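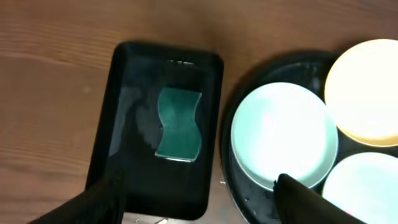
Section 6: Dishwashing by hand (trial feature)

The Clendiron arm can pick up a sponge and wipe plates and shallow bowls. It is slow, and it does not yet do the whole job. Plan to check every dish yourself. Pots, knives and stemmed glasses are not supported in this release.

Setting up

1. Put the sponge flat in the rectangular tray. Leave space on both sides of it for the fingers.
2. Set the dishes on the round tray, face up. Do not stack them.
3. Place the two trays next to each other. They should not overlap.
4. Scrape off food and wet the sponge. The arm does not run a tap.
5. On the panel, choose Chores, then Wipe Dishes, then Start.

The arm wipes one dish at a time. Allow some 8 minutes per plate. Bowls take longer.

Note: Shiny glaze under a strong lamp can hide the rim of a plate from the wrist camera. If the arm stops above a dish and shows code 119, dim the lamp or move it to one side, then press Resume.

Caution: Keep hands at least 15 inches from the trays while the arm is moving. Press the red stop button before you add or take away a dish.

What it cannot do yet

The arm cannot tell whether a plate is clean. It follows a set wiping path and stops at the end of it. Dried egg and baked cheese usually need a second pass or a person. Rinsing and drying are still done by hand. Iraklis Christodoulou's team at Porum is testing a rinse step, planned for the October update.

For sponge care, see Section 7.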